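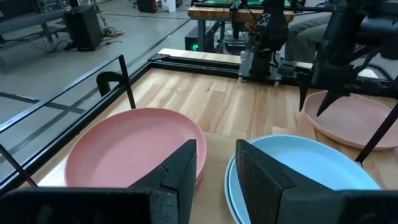
Do you need a full set of matching plates? Most households get by with a short stack of whatever they like eating from, and the matching set is mainly a thing shops enjoy selling.

I came to this question in a bad mood. In October I helped my sister clear out a dining room cabinet, and inside was a dinner service for 8, bought for a wedding and used, by her own guess, on two occasions. The everyday plates were in the kitchen, a mixed pile of pink and blue plastic ones left over from when the kids were small. Everyone in that house eats toast off those. The good plates came out for the move and went straight into newspaper.

The trade has noticed that people live like this, and naturally it has found a way to charge for it. "Mix and match" is now a product line. Nokden, which used to sell plain white and nothing else, offers its Serrano range in colors you are invited to "curate," a word I'd hoped was finished. A starter pack holds two pink and two blue. You could put the same thing together at a thrift store on your way home, though you wouldn't get the cardboard sleeve.

Nafula Tanui buys tableware for a small chain of cafes and has less patience for this than I do. "Color sells the first plate," she told me. "After that it's whether they stack." She has a test for any new sample: she piles up four, lifts the pile with one hand, and walks across the room. If the top one slides, the sample goes back. Plenty of handsome plates fail. A wide flat rim looks generous in a catalog and eats up a shelf at home, and a plate with no rim at all sends peas onto the floor.

She likes plastic, which surprised me. Plastic has a reputation for picnics and nurseries, and the people who write about homes tend to treat it as an embarrassment to be replaced at the first raise. Tanui points out that it's light, that a child can set the table with it, and that a dropped one usually gets picked up and rinsed. Her complaints are about knives, which scar it, and tomato sauce, which finds every scar. She also doesn't trust it in a microwave unless the maker says so on the underside, and she reads the underside.

Blair Guthrie takes the other side, loudly. He has run a tableware repair and resale shop, Studer, for 25 years and thinks pastel plastic is a fad that comes back each time the previous buyers have forgotten how it fades. "Pink goes peach, blue goes gray," he said. "Put one that's been through the dishwasher next to a new one and tell me they're a set." I asked whether that mattered if they weren't a set to begin with. He said it mattered to him.

He has a point about the shades, though. Two blues bought a year apart rarely agree, even under the same name on the label. I tried it with a pair of Dolar side plates and got one clearly paler than the other. Stacked, you see it at the rim. With food on them, on a wood table, I stopped seeing it by the second forkful. If that sort of thing bothers you, buy colors that are far apart and the question goes away.

What I'd skip is the advice about assigning a color to each member of the family. Every article on children's tableware recommends it – fewer arguments, supposedly. In my experience it creates a new argument, held nightly, over who has the pink one while it's still in the dishwasher. My sister gave up on it after about two weeks and let them grab.

So the cabinet is empty now, and the dinner service is in Guthrie's back room with a price on it that he calls optimistic. My sister kept one gravy boat. She has been asked to bring salad to the next family meal, and I expect it will arrive on plastic.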